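4.3 Checking the wrist cables on a Lunow two-arm bench

Do this check after any gripper swap and every 18 days in normal use. Allow one hour.

1. Park both arms and press the stop button. Wait for the joint brakes to click.

2. Switch off the cabinet and hang the tag on the switch.

CAUTION: An arm with its brakes released will drop. Keep one hand under the wrist while you work.

3. Start with the left arm. Follow the cable from the base to the gripper and feel for flat spots or cuts in the jacket.

4. Bend the wrist by hand to its full travel in both directions. The cable should keep an open loop and never pull tight.

5. Repeat on the right arm.

6. Power up and run the Caron fold routine at low speed with a cloth item. Watch the cables, not the cloth.
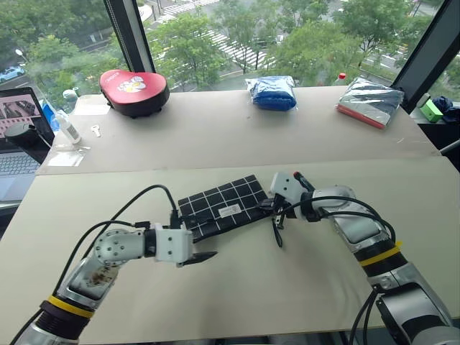

Jocelyn Ouellet adds that a loop can pass step 4 and still catch on the ribbed joint once the arm reaches across the table, so run step 6 with the item near the center and again near each end.

Note: If a cable rubs, loosen the base clamp, feed in a little slack and go back to step 3. Replacement cables are part 617.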